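Speaker notes – Collecting whole-body demonstrations, Pratwood workshop, February
Slot: 25 minutes plus questions. Slides 1 to 11.

Slide 1. Title
Leave up while people sit down. Say which part of the project this covers: data collection only. Training is in the Ouazzani talk straight after the break, so send model questions there.

Slide 2. What we set out to gather
The target was 4,000 episodes of short household tasks on a legged robot with two arms and grippers. An episode is one task, one start position, one operator, one attempt. We kept 3,361 of them. Give both numbers early, people will ask anyway.
Tasks are short on purpose. Long tasks were tried in the first fortnight and most of the recordings had to be cut up afterwards by hand, with a lot of argument over where one step ended and the next began.

Slide 3. Why the start position matters
First batch: 512 episodes, operators told to start "near the furniture". The robot ended up in almost the same spot every time. A policy trained on that batch did well from that spot and poorly a short step to either side.
Second batch: starting places fixed in advance, spread out, and each tied to a task. Operators drew the next place from a shuffled list. Do not go into the shuffling unless asked.

Slide 4. Marking the floor
We tried a projected grid at the Istine site. It drifted whenever the projector was knocked, and operators stopped trusting it. We went back to tape and a pen. Cheap, quick to redo, and the operator can read it without looking at a screen.
Writing goes directly on the floor, with the task name beside the place it belongs to. Between the feet in the next picture the label appears to read "close drawer", and the one further left seems to say "pick up" with a second word under it. The view is from the head camera, looking straight down. Give the room a few seconds with it before moving on. 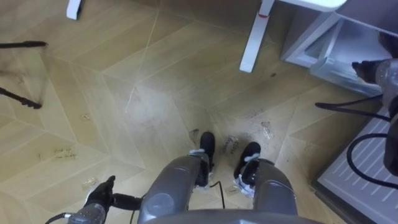 Slide 5. What the head camera gives the model
Point out that the robot sees a good deal of itself: legs, both feet, parts of both arms. We kept this in. Masking the body was tested and made foot placement worse in our runs.
Concern from reviewers: does the model learn to read the labels? Fair point. Three measures:
– labels are rubbed out and rewritten elsewhere between blocks
– one block in five is recorded on unmarked floor
– evaluation is always on unmarked floor
The gap between marked and unmarked floor was small for drawer tasks and larger for picking up. We do not have a full account of that yet. Say so.

Slide 6. Recording procedure
Walk to the place. Stop. Look down and confirm the feet. Look up. Start recording. Do the task. Hold still for two seconds. Stop recording.
The looking down is part of the procedure but falls outside the episode. In the first batch it was left inside, and the model learned to stare at the floor before doing anything. This usually gets a laugh – wait for it, then go on.

Slide 7. Rejecting episodes
Rejected: dropped frames on any camera, clock offset over the limit, feet off the mark at the start, operator calls it off.
Kept: slow attempts, fumbled grasps that are then recovered. Recoveries are tagged separately in Tremeo so that they can be weighted up or down.
Feet off the mark was the largest single cause. Two operators were reading the mark from the heel and the others from the toe. The instruction now says toe.

Slide 8. Cost
Resetting the furniture takes longer than the task itself. With drawers the reset is trivial, with loose objects it dominates the session. The first 3,000 accepted episodes were mostly drawer work for this reason, and the balance is poor as a result. The next round caps each task.

Slides 9 to 11. Backup
Only if asked: sync method, operator training, file layout. The sync slide has an old axis label, the unit should be milliseconds.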